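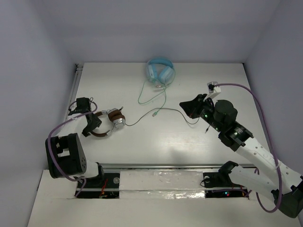
Jade Mapplebeck, contributing editor, household objects

Headphone cable

A headphone cable is the flexible lead that carries an audio signal from a player, phone, computer or amplifier to a pair of headphones. It may be permanently fixed to the ear cups or made to unplug from them. Many over-ear headphones with wireless reception also come with a cable, used either for wired listening or for charging.

Over-ear models stored together often have leads of different colors and thicknesses. A light blue pair may have a thin mint-green cable ending in a small USB-type connector, while a brown and silver pair has a dark grey one. A difference in color makes it easier to follow each lead when two cables cross.

Construction

The conductors inside a headphone cable are fine copper strands, sometimes wrapped around a textile core to resist breaking. Each conductor is insulated, and the group is covered by an outer jacket of rubber, PVC or woven fabric. Thin jackets are light and fold easily, but they also form small loops and catch on one another. Thicker jackets keep a wider curve.

The points where the cable enters the plug and the ear cup take most of the bending. A short flexible sleeve, called a strain relief, is usually fitted there. Wear at these points is a common cause of sound dropping out on one side.

Connectors

The most widespread analog connector is the 3.5 mm plug. A plug with three contacts carries left, right and ground. A fourth contact is added when the headset has a microphone. Larger 6.35 mm plugs are found on amplifiers and musical instruments, and an adapter can join the two sizes.

USB connectors are used for charging and, on some models, for digital audio. A cable that charges a pair of headphones will not always carry sound, so the manual should be checked before a cable is replaced. 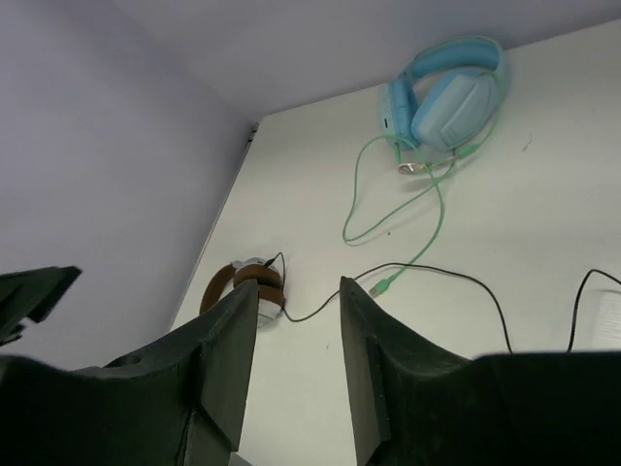
Tangling

Loose cables tangle when they are moved or shaken in a confined space. A free end passes over and under the rest of the cable and forms a crossing, and later movement tightens it. Length matters: a short lead has little room to cross itself, while a long, soft lead can knot in a bag or drawer within minutes. Two leads kept together may also wrap around each other or around a headband.

To separate two cables, the headphones are laid on a flat, clear surface and both are unplugged. Work begins at the plug, the smallest part and the easiest to pass through a loop. Pulling on the ear cups tightens the crossings and puts strain on the joints. Detachable cables can be removed from the cups first. Tarek Nasrallah's repair handbook, used in evening classes at Farnwood, recommends opening every loop to the width of a hand before drawing any end through.

Storage

A cable is normally coiled in loose circles and held with a soft tie. Wrapping it tightly around the headband saves space but bends it sharply near the cup. Alternating the direction of each turn, a method known as over-under coiling, keeps twist from building up in longer leads.

Headphones may be hung from a hook, set on a stand or kept in a case. Cases with a separate pocket keep the plug from scratching the cups. Where several pairs are shared, as in the listening room of the Jirmont library, leads are stored apart from the headsets and marked at the plug end.

See also

Audio adapter
Cable tie
Headphone stand
Strain relief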